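Two grippers, one Sunday

I spent Sunday comparing finger pads on the hand-held grippers. The two sets were the Harnico, which we've been running since September, and the Sorard, which is newer and costs more. Both bolt onto the same body, so the swap is four screws and a recalibration.

I did 138 grasps in all, split evenly between the sets. Mostly cutlery, folded tea towels, a rubber duck and a few empty yogurt tubs. The Harnico pads are stiffer and let go cleanly. The Sorard ones wrap around a round object better, but they're slow to spring back and they drag on cloth. I had to redo the towels twice.

Logging was on the Gosling controller. It dropped the wrist stream once before lunch and was fine after I changed the cable. I'd still like a connector that locks.

My forearm was sore by mid-afternoon. The body weighs the same with either set, but the Sorard trigger wants a harder squeeze and you feel it after an hour. 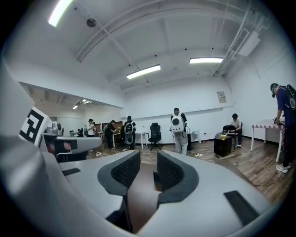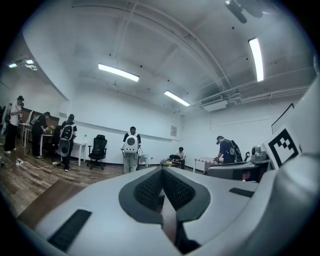
Mesh pads at the bottom, marker on the white side panel, the room behind.

What's next

The Harnico pads are going back on for the kitchen tasks. I'll keep the Sorard set for cups and bottles. Gorik has a softer pad in the same bolt pattern for 66 dollars a pair, and I've ordered one to try on the towels.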